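3.2 Surface wear in shared study rooms

The tables in the Lasell reading rooms have a light wood surface, and marks are easy to notice on them (Figure 2).

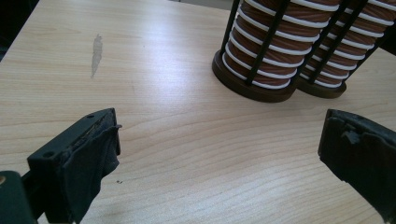 Figure 2. Light wood tabletop with a gray mark at the upper left.

3.3 Survey of users

We sent the questionnaire to 977 registered users of the Lasell and Pluvgate libraries and received 400 complete answers. The users were asked how long they stay at one table and what makes them choose it. Distance to a window was the most frequent reason - the state of the surface was mentioned by only 26 persons, mainly at Pluvgate.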